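Fisley Community Reading Room
Progress report to the Probert Fund, June 29, 2024

Hi all! I know you said two pages would do, so I'll try to behave. Since the May check-in we've spent $3,480 of the grant, most of it on shelving and the new evening hours, and the book swap is finally a real thing that people show up for (even in the rain).

The Stadgate branch sent over their weeded paperbacks, and sorting those ate most of the month. Mysteries go fast. Travel guides don't, so I've stopped taking any that are badly out of date.

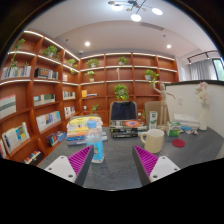 Books and magazines in stacks, with a water bottle close by.

We now have 490 titles on the swap list, up from 100 when you first funded us, and I'm still typing in the cookbooks. The Grunalen catalog software is fine once you get past the login -- it does hate apostrophes, so anything by an O'Brien has to go in twice.
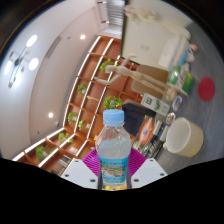 Caradog Trevor wrote in to say that the evening hours are the only reason he gets here at all, and could we please stay open later in the winter too? I'd love to. It comes down to the heating bill, and I've put a number for that in the budget sheet I'm sending separately.

Story hour moved to the small room and that was the right call. Less echo, and the parents can talk in the hall without getting shushed by me. We did lose one session when the boiler people needed the room.
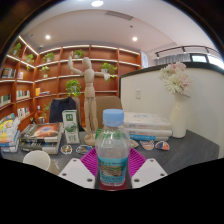

Water bottle and artist's mannequin on the desk.

Money left over: enough for the second bookcase and the sign, if the sign shop holds its price. I'd like to move the unspent printing money over to shelving. Could you let me know if that needs a form or if an email is okay?

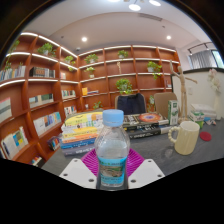

Page 2

Next up is the large-print shelf. I've asked Stadgate for whatever they can spare, and I'm waiting on a quote for a reading lamp that doesn't buzz. Receipts will follow as soon as I find the one for the bookends!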